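Liên Lã has coached the Flasley women's team for three seasons, and for most of that time she has been asked the same question about goals. Flasley has never had trouble keeping the other side out. Scoring has been harder.

We spoke in her office at the training ground at 9 in the morning, before the first session of the week. She had the window open and the first half of the Grevico game paused on her laptop.

"We defended well again and we lost again," she said of that match, which ended 1-0. "I told the players that I would keep picking the same back four and that the problem was mine to fix further up. I still think that."

The fix so far has been a change of shape. Flasley played two forwards through the fall and finished most games with long balls to neither of them. In March, Lã dropped one into midfield and asked her fullbacks to push on. The team drew at Tsolakis, beat Gesska at home, and then lost to Grevico on a header from a corner.

"Tsolakis was the best we have played away from home," Lã said. "We had the ball. We made the right runs. Their goalkeeper had a good day and I can live with that. Gesska was uglier, but we got the goal early and it let people relax."

That goal came from the left back, who arrived late at the far post and hit the ball into the ground and over the goalkeeper. Lã said the move had been practiced twice that week and had failed both times. 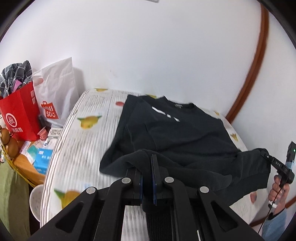 She does not spend long on set pieces, and she knows that some supporters think she should. Grevico's winner was the fourth goal Flasley has conceded from a corner this season.

"We mark zones at the near post and players everywhere else," she said. "The header was a player I expected us to pick up. We talked about it at halftime, before it happened, so I can't say we were surprised. She got across her marker and that was it. You can change the whole system over one header, and then you concede from the new system."

Lã played as a defensive midfielder until a knee injury ended her career at 26. She went into coaching with the under-15s at the same club, then spent four years as an assistant before the head job came open. She applied without expecting to get it.

"I had two interviews," she said. "In the second one they asked me what I would do in the first week, and I said I would watch. I don't think that was the answer they wanted. They called me anyway."

The squad she took over was older than the one she has now. Several players left in her first summer, and the club had little money to replace them. She promoted from the reserves, and the results that year were poor. Flasley stayed up on the last day with a draw.

"I didn't enjoy that season," she said. "I learned who could play in a bad run. Most of those players are still here, and they are the ones who talk in the dressing room now. I don't have to say as much."

Attendance has gone up since then, slowly. The Gesska match drew 316, the highest figure of the season for a league game. Lã said she noticed the difference mainly at the end, when players stayed out to talk to people along the rail.

"When I played here you could hear your own coach from the other side of the field," she said. "Now the fullback on the far side tells me she can't hear me. I tell her to look over."

Fitness is the other subject she came back to several times. Flasley has conceded late too often, and the new shape asks a lot of the fullbacks. Against Tsolakis, Lã made her first change after 59 minutes, and against Grevico she waited until 70. She said the second decision was a mistake.

"I wanted to give the starters a bit more time because I thought we were close to scoring," she said. "Two of them were tired and I could see it. If I have that game again, I go earlier. The bench was ready." 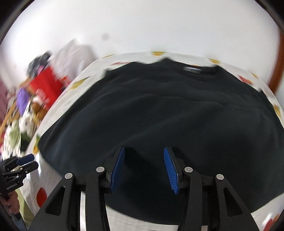
A dark top laid out flat, with the label at the neckline.

She has one decision still to make before the return match with Tsolakis, and it is in goal. The first-choice goalkeeper has missed two weeks with a sprained wrist and returned to light work only recently. Her replacement is 19 and has played well.

"They both know where they stand," Lã said. "The one who is injured gets her place back when she is fit, if she trains the way she did before. The other one has shown me she can do it, and she will play again this season. I told them that together so they heard the same thing."

Asked whether the second forward might come back into the team, she said it was possible at home. She has tried it in training with the reserves as opposition and liked parts of it.

"It leaves us a player short in the middle when we lose the ball," she said. "Tsolakis would use that. Against a team that sits back, maybe. I'd want to see it for a half first."

Her contract runs to the end of next season. She said there had been no talks about a new one and that she had not asked for any. Training was due to start in a few minutes, and she closed the laptop and went to look for her boots.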